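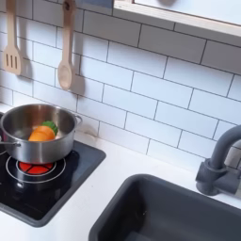 The fuel surcharge on an ocean freight bill should be abolished, and the cost of fuel should go into the price of the freight, where every other cost already sits. I have held this view since my first year of buying space on container ships, and nothing in the years after has moved me off it. Take a container of kitchen goods. The importer may be bringing in light wooden spatulas, the slotted kind that people hang on the tile over the counter, and the seller and the buyer can agree on a price for them in an afternoon. The trucking is quoted. The customs broker charges what he said he would charge. Then the ocean bill comes with one line for the rate that was agreed on and another line for fuel, and the second line is whatever the carrier says it is.

I should say what I mean by the surcharge, as the name changes from one carrier to the next. It is an amount per container, added on top of the base rate, that is supposed to follow the price of the fuel the ship burns. When fuel goes up, the surcharge goes up. When fuel comes down, the surcharge is supposed to come down too. It is usually reset on a schedule, and the formula, where there is one, sits in a document that most customers have never asked for. I did ask. At Palacios, where I worked for 14 years, it was my job to ask, and I got answers that ranged from a full table to a polite note saying that the method was under review.

The case for the surcharge is not a foolish one. A ship burns a great deal of fuel. The carrier signs a contract for a year and can't know what fuel will cost in the eighth month of it. If it guesses low it loses money on every box, and if it guesses high it loses the customer to somebody who guessed lower. Splitting fuel out lets both sides agree on the part they can agree on and leave the rest to float. That was the idea, and in a year when prices jump it does keep carriers from walking away from contracts. I have seen a carrier walk away from a contract and I would not wish it on anyone who has goods on the dock.

My trouble is with how it works once it is in place. A cost that floats should float both ways at the same speed. In my experience it goes up on the first date the schedule allows and comes down after a phone call, sometimes after several. Leopoldo Quezada and I kept our own sheet for a while at Palacios, with the fuel price in one column and the surcharge in the next, and the second column lagged whenever the first one fell. I can't publish the sheet and I don't claim that it stands for the whole trade. It stands for what we paid. When we brought it to the carriers, a few of them adjusted the bill, and I took from that the lesson that the bill could have been adjusted before we called.

There is a second problem, and I think it is the bigger one. Once fuel is a separate line, the base rate stops meaning much. A carrier can win business with a low rate and make it back on the surcharge, and the customer comparing two offers has to compare two formulas as well. Large shippers have people for this. They build a model, they put a cap in the contract, they write in which published fuel price will be used and on what date it will be read. A firm like Wokberg, which moves a handful of containers a year and has one person handling freight along with payroll and the phones, takes the rate that looks lower. Then it pays the line underneath. I don't blame the person handling freight. She was asked to find the cheapest rate and she found it.
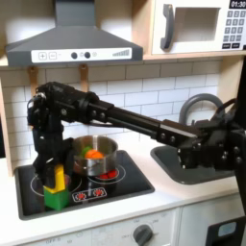 Yellow block on green, on the stovetop.

People in the business will say that a fixed, all-in price would be higher, and I agree that it would be. Whoever carries the risk has to be paid for carrying it. But the carrier is the party that buys the fuel, chooses the speed of the ship, decides which engine to put in the next one and has a desk that can buy fuel forward. The importer can do none of this. If we want less fuel burned per box, the bill for wasted fuel should land on the company that can stop wasting it. Under the surcharge a slow and thirsty ship is paid for by its customers, and the carrier that runs a better one sees part of the benefit leak away in a formula based on some average vessel. I would rather pay a little more up front to a carrier that has a reason to care.

We already know that fuel can be folded into a price. Airlines sell many of their tickets with the fuel inside the fare. The bakery doesn't hand you a slip for the flour and another for the gas that heated the oven, though both of those prices move, and the bakery has far less money to ride out a bad year than a shipping line does. It sets a price, it watches its costs and it changes the price when it has to. Customers grumble and then they decide whether to keep buying. That is a plain transaction and I would like freight to have more of them.

I have also heard that regulators should settle the matter by writing one formula for everyone. I'm against that. A single official formula would be out of date within a few years, as fuels are changing and ships on the same route may burn quite different things. It would also bless the surcharge as a permanent fixture. What I would ask of a regulator is narrower. Require that any offer made to a shipper show one total, all charges known at the time included, in the same type size as the base rate. Require that if a carrier does keep a floating charge, it name the published price it follows and bring the charge down on the same schedule it uses to bring it up. Neither of these sets a price. A carrier that is already doing it fairly would have to change its paperwork and nothing else.

Reading time remaining: 3 min

The change can start without a rule, too. In June I sat with the freight buyers at Ferkis while they went over their offers for the coming year. They had asked every carrier for two quotes, one the usual way and one all-in for the full term. Some carriers refused the second one. Others gave it, and the gap between the two told Ferkis more about how each carrier saw fuel than any formula had. They signed all-in for part of their volume and kept the floating charge on the remainder. It was a sensible split. They know what most of next year will cost them and they still get something back if fuel drops.

A smaller company has less pull, I know. But it can ask for the second quote, and asking is free. It can go through a forwarder and tell the forwarder that only totals will be compared. It can also write down, on the day it signs, what fuel cost and what the surcharge was, so that there is something to point to later. On one bill I looked over last year, the difference between the surcharge as charged and the surcharge by the carrier's own table came to $2000. The customer got it back with one email. It had paid the invoice before that without reading past the total, and so do most people with other work to do.

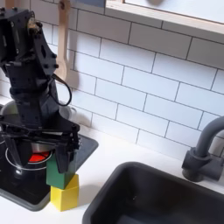
Dwayne Pennington read a draft of this and thinks I am being unfair to the carriers. "You're remembering the months when the charge was slow to drop," he wrote to me. "You've left out the months when fuel jumped right after the reset date and the line ate the difference until the next one. It happens on both ends. And if you push everybody to all-in pricing, the first bad spike will have them canceling sailings to get out of it, and your small importer will be the one left with a box on the wrong side of the ocean."

He has a point about the reset dates, and a fair sheet would have to count those months as well. Ours did, for the routes we had, and we still came out behind, but another company on other routes might not have. On canceled sailings I think he is describing a risk that exists now. Sailings are canceled under the present system whenever ships are running too empty to pay their way, surcharge or no surcharge. If an all-in contract needs a safety valve, write one: past a certain move in the price of fuel, both sides reopen the rate, up or down. That is still a long way from a charge that moves every few weeks and takes a specialist to check.

I expect the carriers to resist, and I expect some of the big shippers to resist with them. Shippers that have already bargained for a good formula have an advantage over competitors that haven't, and they have no reason to give it up. That leaves the forwarders, who see both sides of the bill and could offer totals tomorrow if their customers insisted on them. A few already do. I would start by moving business toward those few, and I would tell the others why.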